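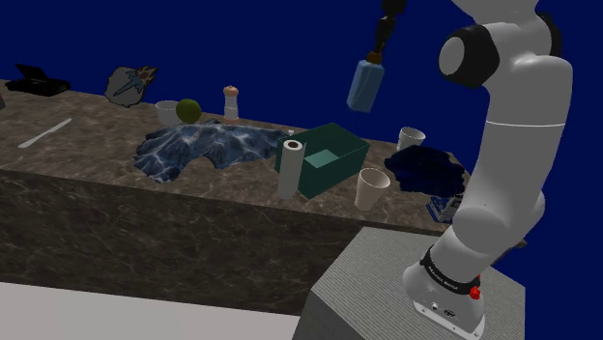 Simulated kitchen counter, arm holding the bottle over the green box

Waniven kitchen pack -- worth paying for, or build my own?

Poonam Saxena
Thu 4 December

We have a trial of the Waniven simulation kit and I'm trying to decide before it runs out whether to buy the kitchen pack. Our job is simple pick and place: lift a bottle, put it in a box, leave everything else on the counter alone. The picture is from the task I set up.

The arm and gripper load fine and the bottle can be picked. My worry is the clutter. I want cloths, cups and a paper towel roll near the box so that the planner has something to avoid, and I don't know how well the pack copes with soft items. The licence is 1628 a year for 2 seats, which is a lot for us. Has anyone used it for longer than a trial?

Kolev

I've had it since October. Rigid items are good. Bottles, cups and bowls have sensible weights and the collision shapes are close to what you see. Cloths are a different matter. In my copy they are fixed meshes unless you switch on the soft body option, and with that on my runs took nearly 7 times as long. I leave it off and treat the cloths as obstacles.

Two things to check in your trial. First, open the collision view on your green box. Mine came in as a solid block, so the bottle sat on top of an opening that wasn't there. There is a "hollow" setting in the object file. Second, raise the approach height. With a paper towel roll standing that close to the box, the default path will clip it if the bottle hangs at a tilt.

I'd buy it again for the objects alone -- making 13 of my own took me longer than I want to admit.

Gruvberg

too dear. free models are out there if you look

Poonam Sengar

Ask Waniven for the single-seat price. It isn't on the website but they quoted me for it by email within a couple of days. Support was slow after that, so get the box question answered while you are still on the trial.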